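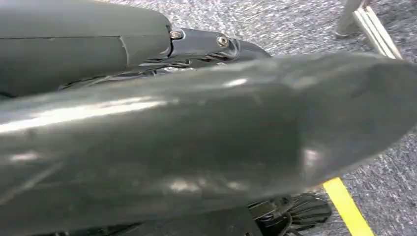 Azlan Subramaniam replied: Before I reopen this, did you restart the Esby bridge after you put the glove on, or before? The grip offset gets read once at startup and then Esby believes it until the end of time. Also please stop setting the priority to "Biblical." The field only has four real values and the report breaks.

Ticket 724
Component: teleop, right hand
Status: reopened
Priority: High (formerly Biblical)
Summary: Right hand closes late in recorded demos, policy learns to close late, everyone blames the policy

Bridge was restarted before the glove went on. I know. The laminated card says after. The laminated card is behind the monitor, where we keep all our best advice.

So I did it again in the right order, and I'm putting the notes here in one place, with the ticket text as it stood, so the next person can search for "late close" and find something other than my old ticket about the door.

What we were doing: collecting demos for the Rotport task. Operator wears the Plistitz glove, drives the arm over to the ship hull, takes it by the rim, lifts it off its taped square on the carpet, carries it to the steel table and sets it down inside the taped outline that was picked for that run. Then somebody puts it back on the floor and we go again. It's a peaceful job if you don't think about your education.

What went wrong: on playback the fingers start to close after the wrist has already begun to lift. Live, it felt fine. The operator compensates without noticing, holds still a little longer, and gets the grip. The recording keeps the wrist and the fingers on their own clocks, so the demo says "lift, then grab." The trained policy does exactly that, with great confidence, and raises an empty hand toward the table like it's making a toast.

Log follows.

1. Swapped the glove battery. No change. Felt productive.

2. Restarted the bridge in the wrong order (see above). No change.

3. Restarted in the right order. Offset at the fully open pose is now sane. Late close still there on playback, so the offset was a second problem hiding behind the first. Azlan gets half a point.

4. Drove the hand by keyboard, no glove at all. Fingers and wrist line up on playback. That clears the hand and the motor side.

5. Glove back on, recording at the low rate. Late close returns, same amount every time. A steady delay is good news. I can subtract a steady delay.

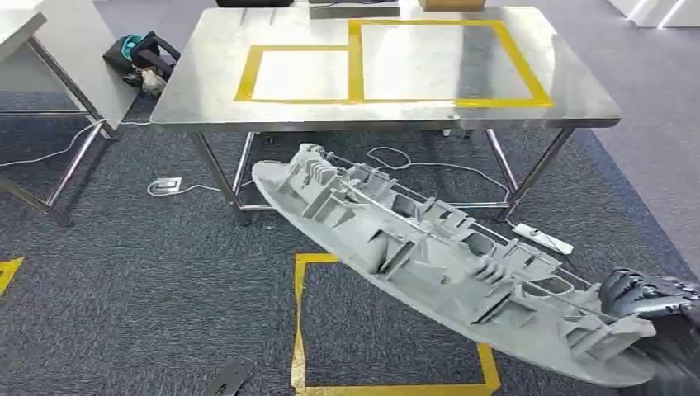
The rim grip is where it hurts most. With a solid block you can arrive late and still squeeze something. With the hull, the fingers have to come over the edge and be closed before the arm goes up, and the inside is all ribs and partitions, so a finger that's still traveling finds one and pushes. Operators learn to sneak in from the side and wait. I'd like them to unlearn that once this is fixed, or the next batch of demos will be full of polite hesitation that the policy will also copy.

6. Read the Esby config. The glove stream is stamped when the packet is parsed. The wrist stream is stamped when the packet arrives. There is a smoothing filter between the two events. I'd like to say I found this by careful reasoning, but I was looking for the setting that makes the beep stop.

7. Turned the filter off. Late close gone on playback. Fingers now tremble like the operator has had five coffees, and the operator that afternoon was me, so I can't rule it out.

8. Put the filter back and moved the timestamp in front of it. Late close gone, tremble gone. Recorded demo 514 this way and played it back next to the wrist video.
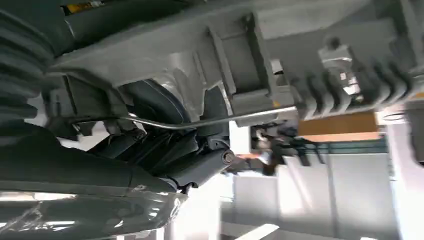

Playback by numbers is one thing, but I wanted to check the tilt too, and the wrist video turns out to be handy for that if you ignore whatever the hand is up to and watch the building. Pick a line you know is level. There's the orange-tan band on the far wall, with the teal-green stripe right under it, and when the wrist rolls they both go diagonal across the picture. Note the moment the stripe starts to swing, find the same moment in the recorded wrist roll, and you have your sync check for free. A person in the distance is no help; people move on their own schedule.

Azlan Subramaniam replied: Nice. Is the old data salvageable, or do we bin it? Govindasamy wants to know before the training machine gets booked, and I said I'd have an answer by 4.

Salvageable, with conditions. Demos recorded with the filter at its default can be shifted by the fixed delay. I've put a script next to the bridge config, and it refuses to run twice on the same demo, a feature I added right after running it twice on the same demo.

Demos where somebody fiddled with the filter mid-session should go. You can spot them by the session notes, which say things like "feels better now???" — those are mine.

I wouldn't mix the shifted demos with new ones in the first training run. Train on new only, then on both, and compare the grasps at the rim.

Still open:

Esby should stamp both streams on arrival by default. Patch is up, needs a review from someone who isn't me.

Left glove not checked. Presumably the same.

Startup order should be enforced by the bridge. Until then the laminated card has been moved to the front of the monitor, where it covers the clock.

The beep has not stopped. Separate ticket.

Azlan Subramaniam replied: Reviewing the patch now. Leaving 724 open until the left glove is done. Priority set to Medium, please leave it there.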